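**Vukstead food shelf moves to basket pickup, Walczak Street line gone by noon**

Sep 10, 2018

VUKSTEAD - No more bags. As of this morning the Vukstead food shelf on Walczak Street hands out groceries in red plastic shopping baskets, and people tip them into whatever they brought from home.

Doors opened at 9. First basket went out a few minutes later. By noon the line that used to run past the barber shop was down to a couple of people and a stroller.

"We went through so many bags it was silly," said Folasade Olaniyan, who runs the Monday pickup. "They split on the stairs. You'd see cans rolling down to the bus stop. People were chasing soup."

The food shelf served 357 households in July and 380 in August, its busiest month since it moved out of the church basement. Bags cost it $3,034 last year. The baskets came secondhand from the old Femora market, which closed in the spring, 61 of them, all the same red, for the price of hauling them off.

How it works now: you give your name and household size at the front table. You get a basket, already packed. You carry it to the side counter, empty it into your own bags or box or cart, put the basket back on the stack. Anything you don't want goes on the swap shelf by the door.

The swap shelf is new too. It was busier than the counter for most of the morning. Pasta went fast, the canned beets did not.

Packing is done the Friday before and again first thing Monday. Boxes and flat packages go in around the bigger containers, bottles on their side if they won't stand. Cold stuff isn't packed at all, it gets handed over seperately from the fridge at the end.

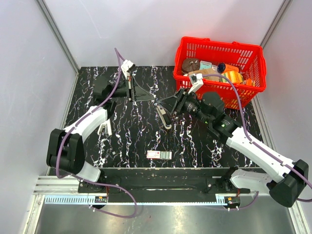
*A red basket with groceries in it, an orange bottle with a blue cap lying toward the back.*

Not everybody was sold. A few regulars said they liked picking their own bag off the table and could tell by the weight what they were getting. One woman wanted to know what happens if you don't bring anything to carry it home in. (There is a box of donated totes under the counter. Ask for one. First come first served.)

Others said it was just easier to see. Slotted sides, open top, no digging around. "I had my kid go through it right there at the counter and put back what he won't eat," said one father of three, who left with two totes and a sack of onions. "Took us two minutes."

Ilango Rajan, who drives the Grasari Bakery van and drops off bread on Mondays, said unloading went quicker with the hallway clear. He used to leave the racks outside and come back for them. Today he was in and out before the second pot of coffee.

Bread is still separate, on the rack to the left as you come in. Two loaves per household, three if there are five or more of you.

There were hiccups. Somebody walked off with a basket and brought it back an hour later, still full, wanting to swap the cereal. The list of names was printed in last month's order so the front table had to flip back and forth. And the baskets don't nest well when one goes in backwards, so the return stack leaned pretty badly untill Olaniyan moved it against the wall.

She said the plan is to try it through the end of October and then ask people what they think. If it doesn't work the bags come back. There are still two cartons of them in the closet.

The other change is dietary requests. Until now you had to say so at the table and wait while someone repacked. From next week you can call ahead by Thursday evening and a basket will be set aside with your name on a tag. No pork, no nuts, low salt and baby food are the ones they can do right now. Gluten free depends on what comes in.

Also needed: cooking oil, peanut butter, canned fish, small boxes of anything. Big family-size boxes don't fit well in the baskets and end up on the swap shelf. Shampoo and dish soap are always welcome but please tape the lids shut, one leaked on the rice in August.

No glass jars for now. Plastic or cans only.

Drop-off is at the back door on the alley side, Wednesday and Friday, 10 to 4. Ring twice, the bell is weak. Don't leave food on the step overnight, the racoons have figured that one out.

Pickup hours stay the same, Mondays 9 to 1 and the second Saturday of the month 10 to noon. Bring something with your address on it the first time, after that just your name. If you can't make it in person someone else can pick up for you with a signed note.

Parking is tight while the city has the curb torn up on the Walczak side. Use the lot behind the laundromat, the owner has okayed it for Monday mornings only.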